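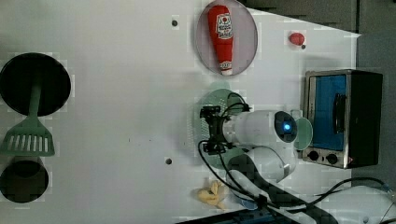 # Why does a spatula have slots? (And other kitchen questions)

Hi, I'm Dineo Gumede, and I write the kitchen pages for Sirnis. I get a lot of letters from kids, and my favorite ones begin with "Why." Why is the frying pan so flat? Why won't the ketchup come out? Why does toast turn brown?

I love those questions, so I picked out some of the best ones. Grab a snack and let's go!

## Why is a frying pan so wide and flat?

Think about a pancake. It wants to spread out, and it wants every bit of its bottom to touch something hot. A wide, flat pan gives it plenty of room.

Now think about soup. If you poured soup into a frying pan, you'd have a very messy walk to the table. Soup needs tall sides to hold it in, and that's what a deep pot is for.

Lots of frying pans are black, too. Some have a dark, slippery coating so that eggs slide right off. Others are made of heavy iron, and cooks rub oil on them and heat them until the oil turns into a hard, dark layer. My grandmother had an iron one that I needed two hands to lift. I thought she was the strongest person in Skaltano.

## Okay, but the slots?

Right, the slots! Look at the pale green spatula lying across the frying pan. See the row of slots in its flat part?

When you fry something, there is often oil or juice in the pan. If you scoop up your food with a solid spatula, some of that liquid comes along for the ride. With slots, it drips back down through the gaps. Your plate stays neater and your food isn't swimming.

The slots help with flipping as well. Wet food can stick to a smooth, solid surface a bit like a wet leaf sticks to a window. Gaps give it less to stick to.

The long handle has a job of its own. It keeps your fingers away from the heat! Mine is shorter than I'd like, and I remember that every time I fry onions.

## Why is ketchup so stubborn?

You tip the bottle. Nothing. You tip it more. Still nothing. You give it a shake and — SPLAT — your fries have disappeared under a red lake.

Ketchup is a funny kind of liquid. When it sits still, it's thick and lazy. When you shake it or squeeze it, it gets thinner and runs much faster. Scientists call this "shear thinning," which you can say at dinner if you want to impress somebody. Paint does it too.

So here's my trick. Keep the cap on and shake the bottle *first*. Then open it and squeeze gently. A plastic bottle is handy for this, as you can push on the sides. You can't do that with glass!

And what is ketchup made of? Mostly tomatoes, cooked down until they're thick, with vinegar, sugar, salt and some spices. The vinegar gives it that tangy taste and helps it keep longer.

## Is a tomato a fruit or a vegetable?

Both, sort of! If you ask a plant scientist, a tomato is a fruit. It grows from a flower and has seeds inside. If you ask a cook, it's a vegetable, and you'll find it in the salad and hardly ever in the cake.

Cucumbers and peppers are the same. I once told this to a whole class in September and they argued about pumpkins until the bell rang. (Pumpkins are fruits too. Sorry to the back row.)

## What happens inside a toaster oven?

A toaster oven is a small oven that sits on the counter or table. Inside it has heating rods, and when you switch it on they get very hot. Many of them glow orange. The heat travels to your bread, dries out the surface and then starts to turn it brown. That browning makes new smells and new flavors, and it's the reason toast doesn't taste like plain bread.

The knobs on the front are for choosing things. Different ovens have different ones, but you'll often find one for how hot and one for how long. The window lets you peek at your toast without letting the heat out.

The outside can get very hot as well, even the top. Always have a grown-up with you when you use one, and wear oven mitts.

## Your turn

Put a spoonful of ketchup and a spoonful of water on a plate. Tilt the plate slowly. Which one moves first? Now stir the ketchup quickly and try again right away. Write down what you see, or draw it — I like drawings best.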